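4 Two arms, one clock: the control and perception stack

4.1 How the pieces talk to each other

I promised in the introduction that I'd be frank about the software, so this section is long and a bit fussy. The planner is called Maltis and the perception side is called Dotberg. They run as separate processes on the same machine and they share one message bus. I started out with the two of them in a single process (it seemed simpler, and for a good while it was) and then spent most of June pulling them apart, after a slow segmentation call kept holding up the joint commands and both arms would hitch in the middle of a move. If you've ever watched two arms hitch with something stretched between them, you'll know why I stopped everything else to fix it!

The split works like this. Dotberg publishes a world state whenever it has one, stamped with the time of the images it came from. Maltis never waits for it. It grabs the newest state on the bus, checks how old it is, and carries on. If the state is more than 300 milliseconds old, Maltis keeps the arms on their current plan but refuses to start a new grasp. I tried shorter cut-offs and the arms dithered. I tried a longer one and the grippers closed on places where the cord used to be.

Low-level control is boring on purpose. Each arm tracks joint targets with its own controller, and a thin layer on top keeps the two in step by handing out targets from one shared clock. Before that layer existed, each arm timed its own trajectory and they drifted apart, just slightly, but a rigid object held at both ends doesn't forgive "just slightly". Now if one arm falls behind, the clock slows down for both. The motion looks a little lazy when that happens. I'm fine with lazy.

4.2 Seeing the cord

Power strips are a lovely nuisance. The body is stiff and easy to model, and then there's a cord on the end that goes wherever it likes. Dotberg treats them as two different things that happen to be joined. The body gets a six-degree-of-freedom pose. The cord gets a chain of points, 16 of them, spread evenly along whatever length we can see, with a flag on each point saying how much to believe it.

The flag matters more than the position. A cord that crosses over itself gives you a patch where the tracker could go either way, and my first version would pick a branch and commit with total confidence. (I have a folder of these. In one of them the cord apparently goes through the table.) The current version marks every point downstream of a crossing as doubtful until it has seen a few states in a row that agree. Maltis can still plan around doubtful points as obstacles, but it can't pick one as a grasp target.

White cord over white cord is still our worst case, and I don't have a neat fix for it. Colour tells you nothing, and the depth edges are thin enough to vanish. What helps a bit is lifting the body and letting the cord hang, so that at least the first stretch of it separates from whatever is lying on the table. We added that as a proper behaviour, called lift-and-look, and the planner is allowed to ask for it whenever too many points near the body are doubtful. It's slow. I think it earns its keep anyway.

4.3 Planning for the second hand

Maltis plans the holding arm first and the helping arm second. I know the textbook answer is to plan both together in the full joint space, and we do have that mode, but it was slow enough that the cord had usually moved by the time the answer came back. The sequential version finds a pose for the holding arm that leaves some room for the other one, using a cheap score: it samples approach directions for the helper, throws out the ones that hit the table, the object, the frame or the other arm, and counts what's left. More directions left over means a better holding pose.

An early bug is worth passing on. The score treated every approach direction as equally good, and approaches from underneath tend to survive the collision check in large numbers when the body is held high. So the planner fell in love with holding things high and coming in from below, right where the cords hang down. The fix was a penalty on any approach whose swept volume contains a cord point, trusted or doubtful. Approaches from below still get chosen, and they should be when the space is clear, but now they have to win fairly.

Objects that aren't part of the task go in as padded boxes. Cups get extra padding on top, for pencils and whatever else people stand up in them. Baskets on the rails are entered by hand in the cell file, with the rest of the frame, and the cell file gets reloaded at the start of each session so that nobody has to restart the planner after shifting one.

4.4 Logging and replay

The tool I'd be saddest to lose is Marchetti, our logger. It records everything on the bus, and it can play a log back into Maltis at any speed with the arms disconnected. Every planner change gets run against our replay set, which has 207 logs in it at the moment, and I get a page showing where the new planner chose differently from the old one. I don't treat a difference as a failure. I go and look at it, usually with a coffee, and decide whether I like the new choice better. Very unscientific for an individual log, quite useful over a whole set.

Two practical notes, for anyone building something similar. Store the age of the world state with every decision, because you can't reliably work it out later from the timestamps alone (we tried, and the bus reorders things under load). And log the plans that were rejected as well as the winner. The files get bigger, sure, but half of my debugging sessions begin with "why on earth didn't it go left?" and the rejected plans have the answer.

Figure 3 is from the Pellasden cell. Both of the situations from 4.2 and 4.3 are in it: a body held up on the diagonal with its cord looping away from the far end, and a helper gripper coming in from underneath, with more white cable coiled on the tabletop between the two grippers. The black power strip and the pencil cup toward the back right are the sort of thing that goes into the planner as padded boxes.

Figure 3. Left arm holding the lavender power strip near its left end; right arm reaching toward the centre beneath it.
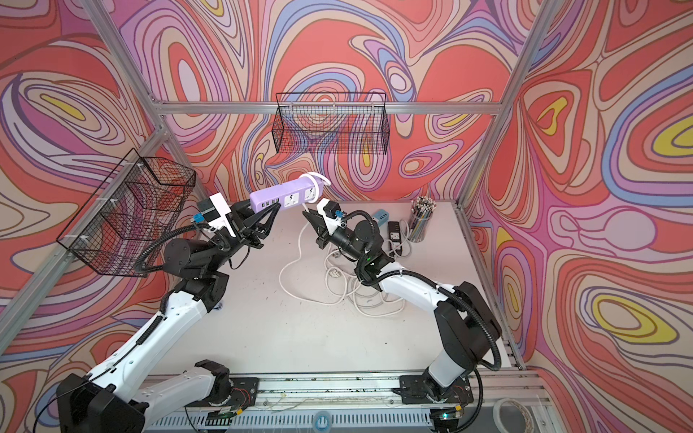

5 Limits

Everything above assumes the cord is attached to the body we're holding. When the loose end of another cord gets dragged along too, Dotberg will happily stitch the two into one chain, and I don't yet have a test that catches it every time. Replaying those logs with a longer agreement window helps with some of them and makes others worse.

© 2022 Pellasden cell project | Contact | Back to top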